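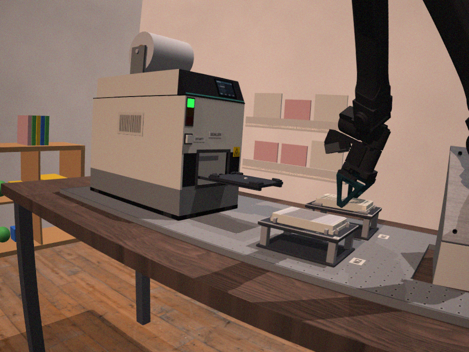

시뮬레이션에서 모은 시범은 실제 장비 앞에서는 절반도 쓸모가 없을 거라고, Prerkden 쪽에서는 처음부터 그렇게 말했다고 한다. 접촉이 조금만 어긋나도 플레이트가 튀어 버리는데 그걸 보고 배운 모델을 어떻게 믿느냐는 것이었다. Wulo의 데이터 수집 담당자는 그 말을 반박하지 않았다.

"틀린 말은 아니에요. 저희도 초반에 모은 건 거의 버렸습니다. 그런데 버릴 때도 시뮬레이션이 싸요. 진짜 플레이트를 떨어뜨리면 바닥부터 닦아야 하니까요."

Wulo는 실험실용 로봇 팔에 마이크로플레이트 다루는 법을 가르치는 작은 회사다. 지금 하는 과제의 내부 이름은 Jekex다. 스탠드에 놓인 플레이트를 두 손가락 그리퍼로 집어 실링기 트레이에 올리고, 시작 버튼을 누르고, 밀봉이 끝나면 다시 가져다 놓는다. 사람이 하면 금방 끝나는 일이다. 담당자는 이 과제를 11개 단계로 나눠 기록한다고 했다.

"단계를 나누지 않으면 어디서 실패했는지 모릅니다. 처음에는 성공, 실패만 적었어요. 실패가 쌓이는데 전부 같은 실패로 보이더라고요. 나눠 보니까 대부분 트레이에 내려놓는 순간이었습니다. 집는 건 생각보다 쉬워요. 내려놓을 때 모서리가 턱에 걸립니다."

시범은 사람이 원격으로 조종해서 만든다. 조종자는 화면을 보면서 손에 쥔 컨트롤러로 팔을 움직이고, 관절 각도와 그리퍼 상태, 카메라 영상이 함께 저장된다. 한 사람이 오전에 모으는 양은 100회 정도다. 오후에는 모으지 않는다. 피곤해지면 동작이 거칠어지고 모델이 그 거친 동작까지 따라 한다는 것이 이유였다.

"잘하는 사람 것만 모으면 되지 않느냐고 많이들 물어보세요. 해 봤는데 별로였어요. 잘하는 사람은 실수를 안 하니까 실수에서 돌아오는 동작이 데이터에 없습니다. 모델은 조금만 비뚤어져도 거기서 멈춰요. 그래서 요즘은 일부러 어긋난 위치에서 시작하게 합니다."

시작 위치만 바꾸는 것은 아니다. 벽 색깔, 선반에 놓인 물건, 조명 방향도 매번 섞는다. 작업과 상관없는 배경에 모델이 기대지 않게 하려는 것이다. 한번은 배경을 고정해 두고 학습시켰다가, 뒤쪽 선반을 치우자마자 팔이 엉뚱한 곳으로 갔다고 한다.

"플레이트를 보는 줄 알았는데 책장을 보고 있었던 거죠. 그걸 찾는 데 두 주가 걸렸어요."

검수는 따로 한다. 지난 4월에는 한 묶음에서 198개를 걸러 냈다. 그리퍼가 플레이트를 통과해 버린 것, 뚜껑만 들린 것, 조종자가 중간에 한참 멈춰 있던 것들이다. 멈춘 구간은 잘라 내면 되지 않느냐고 묻자 그는 고개를 저었다.

"잘라 내면 속도가 갑자기 뛰어요. 그냥 다시 찍는 게 빠릅니다. 조종하는 분들은 싫어하시죠."

실제 장비로 옮기는 일은 Ashour 연구동에서 한다. 시뮬레이션과 같은 높이로 작업대를 맞추고, 표식 태그를 기준으로 좌표를 잡은 다음, 실물로 모은 시범을 조금 섞어 다시 학습시킨다. 실물 시범을 얼마나 섞어야 하는지는 아직 정하지 못했다. 많이 넣을수록 좋아지기는 하는데 어느 지점부터는 차이가 잘 보이지 않는다고 했다.

Prerkden의 지적에 대해서는 한 번 더 물었다. 그는 잠시 생각하다가 이렇게 답했다.

"접촉 쪽은 지금도 그분들 말이 맞다고 봅니다. 필름이 붙는 느낌이나 플레이트가 살짝 미끄러지는 건 저희 시뮬레이션에 제대로 없어요. 다만 팔이 어디로 가야 하는지, 어떤 순서로 해야 하는지는 시뮬레이션에서도 배웁니다. 실물에서는 나머지만 가르치면 되고요."

다음에는 플레이트 뚜껑을 벗기는 동작을 추가할 계획이다. 단계를 몇 개로 나눌지는 조종자들과 먼저 해 보고 정한다고 한다.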